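Exposed Brick and Hardwood Floors: Frequently Asked Questions

Maintenance notes for interior brick, from the Wosa workshop in Grurdale. 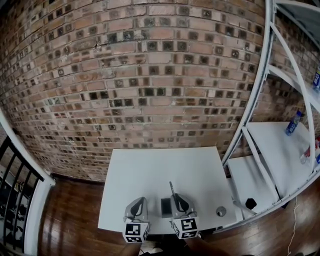 Should old interior brick be sealed?
Only if it sheds dust. Use a breathable masonry sealer and test a small patch first. Film-forming products trap moisture.

Are small dark recesses a defect?
Not necessarily. Old fixing holes are common. Vacuum them with a soft brush — do not fill them with cement.

When does a crack need attention?
Mark both ends in pencil and check again after 3 months. If it has lengthened, call a mason.

How should a glossy dark floor be cleaned?
Damp microfiber, along the boards. Grit from the brick scratches the finish, so vacuum along the wall line first.

How far should metal shelving stand from the brick?
We leave 39 mm for air movement.

COMMENTS

Dela Sarpong: Does the sealer darken orange brick?
Wosa: Slightly. Matte grades less so.

Lougher: Lime mortar or cement for repointing?
Wosa: Lime, for soft brick.

We use cookies to remember your settings. Accept | Decline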